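Widport积木桌今日下午开放 三块方块,一张白桌

2026年5月22日 Widport讯

Tremblay楼底层的积木桌今天下午2点开放。免费,进门登记名字就行。桌子还是一月份那张,白的,方块也还是老样子:红、绿、蓝。

主办方Ultinwood早上发了通知,比原定时间晚了一点,不少家长是到了门口才看见的。通知很短,只写了时间、地点、年龄,别的没写。本站打电话问了一圈,把能确定的先放在这里。

年龄:满7岁可以自己上桌,更小的要大人陪着。名额:每场20人,今天下午2场,中间休息一会儿收拾桌面。没有第三场。排不上的可以留电话,有人退了会通知。

负责这张桌子的是Josée Bouchard。电话里她说得很快,背景有人在搬椅子。"桌子擦了,东西少。就是要少。"她说一月份那次桌上堆得太满,什么都有,孩子拿起这个放下那个,最后没几个人真的搭完一样东西。这次她把杂物全撤了,桌面先空出来,方块按题目往上放。

她对白色桌面很坚持。楼上原来有一张深色的桌子,更大,也更稳,搬下来试了半天,又搬回去了。深色上面蓝方块不显眼,坐远一点的孩子看不清边在哪。白的好认,红的蓝的一放上去就跳出来。缺点也有,白桌子不经脏,一点笔印都看得见。

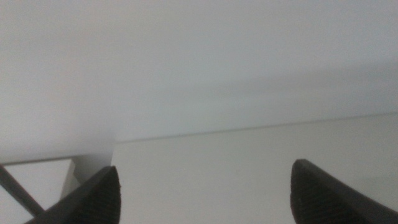 玩法:先看,再摆

每一轮先发一道题。题目都是一句话,比如"绿的放在红的上面,蓝的不要碰"。听完可以先想一想,不急着动手。摆好了举手,旁边的人来看,对就换下一题,不对也不说哪里错,让他自己再读一遍题。

绿压红这道是最常用的。听着简单,难在后半句。很多孩子搭完两层,顺手就把蓝的也放上去了,觉得三层才算完。题目没让放。Mackenzie Gauthier管下午第一场,她说她最喜欢看的就是手伸到蓝方块那里又缩回去的那一下。

另一个容易出问题的地方是对齐。上面的方块歪一点,从正面看不出来,换个角度就很明显。所以举手之前要求绕桌子走半圈,从侧面再看一眼。有的小朋友不肯走,嫌麻烦,站着说"齐的齐的"。Gauthier说那就请他去看别人的,看别人的歪特别快。

也有故意斜着放的。角对着自己,能同时看到两个侧面和顶面,画图的孩子喜欢这样摆。规则里没有禁止,题目没说方向就随便。

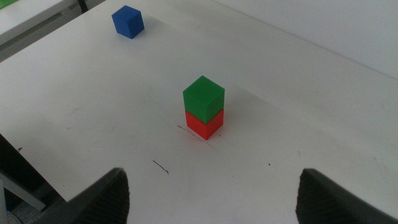

绿方块叠在红方块上,蓝方块单独放在远处。

说到笔印。图上能看到桌面有几道深色的细线,红方块旁边就有。今天早上有家长在门口问,是不是画的起点。Bouchard说题目里从来没有用过桌上的线,摆哪里都不以线为准,请大家别照着线放。想画的话有纸,纸在登记处拿,别往桌上画。

擦过没有?她说擦过,细的擦不太掉,换了清洁剂再试。方块本身不能用清洁剂,只用干布,这一点贴在登记处的纸上了,字比较小。

散开摆的一组

第二组题不搭高,只讲位置。前后左右,远近。这一组比第一组慢,因为坐在桌子对面的人,左右正好是反的。去年有人为这个吵起来,两边都觉得自己对,其实都对。今年题目统一写明"站在登记处这一边看",要是还弄反,就请他过来站在这边再看一次。

典型的一题:蓝的放左边,离自己远一点;红的放中间,离自己近一点。剩下一块位置自选,但不能挨着。方块之间要留空,留多少不规定,手掌能平着放进去最好。

红的正着放和斜着放,看起来差很多。正着放差不多只看到一个面,顶上一条窄边。斜着放就有棱了。Gauthier会让孩子蹲下来,眼睛跟桌面齐平再看一遍,然后站起来再看,问他哪一次觉得方块高。答什么都可以。她说这个环节本来没有,是有一次笔掉在地上,几个孩子蹲下去捡,捡完都不肯起来,趴在桌边看方块,就加进来了。

还有影子。光从哪边来,影子往哪边走,这个不出题,有人问才讲。蓝方块的影子在白桌面上是浅灰的,边很软。喜欢盯着影子看的多半是年纪小的,陪同的大人可以跟着聊两句,别替他们回答。
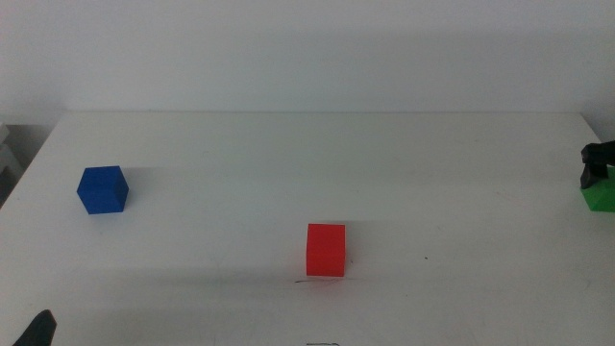 方块分散摆开,蓝色在左,红色靠近中间,后面是浅灰白的墙。

墙上什么都没挂,也是Bouchard的意思。原来准备贴颜色表和题目,后来没贴。"一贴他们就看墙。"题目改成念的,念2遍,第三遍不念。听不清可以提前说,给他一张纸条。

家长比较关心的几件事,一并写在这里:

可不可以自带积木?今天不行,桌子就那么大。以后再说。

可不可以拍照?可以拍自己的孩子和方块,拍到别人家的孩子请先问一声。闪光灯关掉。

迟到怎么办?第一场开始以后不再进人,请等第二场。这一条比上次严,上次门开开关关,念题的声音都盖住了。

吃的喝的放门外架子上。水杯也是。Omex文具店借了一个架子过来,在走廊左手边,够高,小朋友自己拿不到的请大人拿。

停车还是在楼后面,前门那条路在修,今天只能单边走。推婴儿车的走侧门,侧门没有台阶,门有点重,按铃会有人来开。
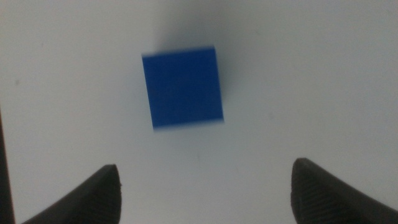
蓝方块单独成一题

蓝的这块今天另有安排。每场结束前留几分钟,桌上只放它一个,请一个孩子把它转一点点,其他人闭眼,睁眼以后说转了没有,往哪边转的。听起来像没什么,但Bouchard说这是上次留言本上被提到最多的一个。转多了谁都看得出来,转一点点才吵得起来。

从正上方看最难。侧面几乎看不到,只剩一个方的顶面,斜没斜全看边。坐着的看不出来,站到桌边往下看的反而有把握一些。所以这一题允许离开坐位,但是手要背在后面,不能碰桌子。桌子一晃就得重来。

红的和绿的为什么没有这一题,记者也问了。回答是没想过,随手拿的蓝的,后来就一直是蓝的。

收拾

最后一件事是收。方块收进盒子,椅子推回去,桌面用干布抹一遍。这部份也是孩子做,不是大人做,大人请在门口等。收的时候颜色顺序随便,放得进就行。第一场收完第二场再摆,中间那会儿请不要提前进来占位子。

Gauthier说上次有个孩子收完了又把盒子打开检查一遍,走到门口又回来检查一遍。今年盒子换了带扣的。

下一次开放的日期还没定,Ultinwood说要看楼里的安排,Tremblay楼底层下个月有一段时间要刷墙。定了会贴在前门,本站也会更新。已经留过电话的不用再登记一次,上次重复登记的很多,名单对了很久。

报名和退名额都在登记处,今天开门前半小时就有人。电话可能占线,多打几次。

(更正:本文早些时候把侧门写成了后门,后门今天锁着,请走侧门。)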